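ホーム > 参加者募集 > 募集中の試験 > 過去の募集 > よくある質問 > お問い合わせ

印刷する | メールで送る

敏感肌・乾燥肌の方を対象とした洗顔料使用試験 参加者募集

スクプラサート皮膚評価室(Sukprasert)では、オルノン(Ornon)が開発中の洗顔料について、ご自宅で使用していただく試験の参加者を募集しています。試作品の名称は「Prilleo」です。洗顔後のつっぱり感、頬や口まわりの粉ふき、赤みが気になる方が対象です。

募集人数は65名です。応募者が定員を超えた場合は、年代と肌質の偏りが出ないように当室で選定します。先着順ではありません。

試験の内容

期間は6週間です。参加者は朝と夜の1日2回、お渡しする洗顔料で顔を洗い、専用の記録用紙に肌の状態を記入します。記入にかかる時間は1回につき数分です。化粧水や乳液は普段お使いのものをそのまま続けていただけますが、期間中に新しい製品へ切り替えることはご遠慮ください。

来室は開始時、中間、終了時の3回です。来室時には、洗顔後に20分ほど室温に慣れていただいたあと、頬と額の水分量、水分蒸散量を測定し、顔の正面と左右を撮影します。測定は肌の表面にセンサーを当てるもので、採血や注射はありません。1回の所要時間は、待ち時間を含めて1時間半程度を見込んでください。
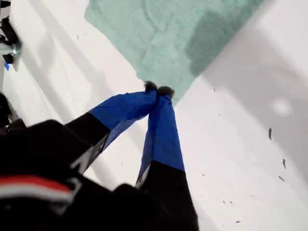 洗顔の方法はなるべくそろえていただきます。32度から34度くらいのぬるま湯を使い、泡を顔にのせてから30秒以内に洗い流します。洗顔ブラシ、スクラブ、ピーリング剤は使用できません。水気は柔らかい布で軽く押さえて取り、こすらないでください。細かい手順は初回の来室時に説明し、書面でもお渡しします。

参加できる方

・20歳から59歳までの方(性別は問いません)
・洗顔後の乾燥やつっぱりを週に数回以上感じる方
・指定の時間帯に3回とも来室できる方
・日本語の説明文書を読み、記録用紙に記入できる方
・期間中、日焼けをともなう旅行や屋外競技の予定がない方

参加できない方

・顔の皮膚疾患で現在通院中の方
・ステロイド外用薬、レチノイド、過酸化ベンゾイルを過去3か月以内に顔に使用した方
・化粧品または石けんで強いアレルギー症状が出たことがある方
・妊娠中、授乳中の方
・過去3か月以内に美容医療(レーザー、ケミカルピーリングなど)を受けた方
・化粧品会社、製薬会社にお勤めの方、および同居のご家族

判断に迷う場合は、応募フォームの備考欄に使用中の薬や製品の名前を書いてください。担当者が確認し、必要があればこちらから電話します。

場所と時間

会場はイストサイド(Istside)ビル内の当室測定室です。来室の時間帯は午前9時30分から11時30分、午後1時30分から4時、午後5時から7時のいずれかで、3回とも同じ時間帯にお越しいただきます。駐車場はありません。当日はメイクをせずに来室するか、到着後に洗面室で落としてください。その場合のクレンジングは当室で用意したものを使用します。コンタクトレンズはつけたままで構いません。

謝礼

3回の来室と記録用紙の提出を終えた方に、終了時にまとめて謝礼をお支払いします。金額は選定後にお送りする説明文書に記載します。交通費は謝礼とは別に、1回の来室につき一律800円です。途中で中止した場合も、来室した回数分の交通費はお支払いします。使い残した試作品は容器ごと回収します。

安全面について

試作品は、開発段階で260名を対象とした貼付試験を終えています。それでも赤み、かゆみ、ひりつきが出ることはあります。症状が出たときは使用をやめ、洗い流したうえで当室に連絡してください。必要な場合は提携先の皮膚科を受診していただき、試験に起因すると判断された診療の費用は当室が負担します。

参加は任意です。同意書に署名したあとでも、理由を述べずにいつでも取りやめることができます。顔写真と測定値は番号で管理し、氏名と結びつく情報はオルノンには渡しません。写真を広告に使うこともありません。

応募方法

応募フォームに氏名、年齢、連絡先、希望する時間帯、現在使用している洗顔料の製品名を入力してください。受付は1月末までです。選考の結果は、参加をお願いする方にもそうでない方にもメールでお知らせします。迷惑メールの設定をしている方は、当室からのメールが届くようにしておいてください。電話での応募は受け付けていません。

試験責任者:Daranee Meesuk(スクプラサート皮膚評価室)

印刷する | メールで送る

お問い合わせ | 個人情報の取り扱い | © スクプラサート皮膚評価室 | ページの先頭へ戻る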